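Table Gallery – cups, cloths and the butcher-block top

Quick page, more words later maybe. I keep a running gallery of tabletops and the small stuff that ends up on them. Cups mostly. Cloths. Started it in March when the Lehner shelf got cleared and I noticed how many cups we own and how few of them match.

No order to this. Captions are short becuase I write them standing up. If you want the long version of anything just ask.

A few notes before the picture. The striped top is the one most people write in about. Wood, light planks side by side, the stripes come from the planks and not from paint. I oil mine at home twice a year, thin coat, wipe, leave it overnight. Old T-shirt does the job. Don't use the good dish towels, ask me how I know.

Cups first, cloth second, that's the Gotley way of wiping down – cups go to the far side, cloth works the near side, then swap. My aunt's kitchen did it the other way round and there was always a ring somewhere. 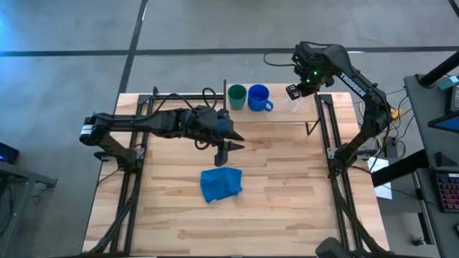 Page last changed: Oct 5, 2026

Green cup, blue mug, clear plastic cup, all along the far edge. The clear one hardly shows against the wood, look to the right of the mug. Blue cloth up front, crumpled, plenty of bare wood around it.

Mug handle points right. I like that, easy to grab if you're right handed.

Blue on blue, mug and cloth. Wish the green one had a partner.

On clear cups generally – they vanish on light wood. Mine have been knocked over more than any other kind. Put them next to somthing with color or give them a dark coaster. The Utivstead page has a decent list of coasters, cork ones held up best for me.

On cloths. Crumpled is fine while you're working. Shake out and hang after, they go sour in a ball. Blue fades slower than the red ones I had, no idea if that's the dye or the soap.

Still to come: the Skillavau trays, 20 prints waiting to be scanned, and the enamel set if I find the box. Also want to redo the page on bowls, half the captions there are under the wrong bowl. Sorry to whoever spotted it, you were right.

Contact: Table Gallery, PO Box 1347, Gotley | All text and pictures copyright the page owner | Back to top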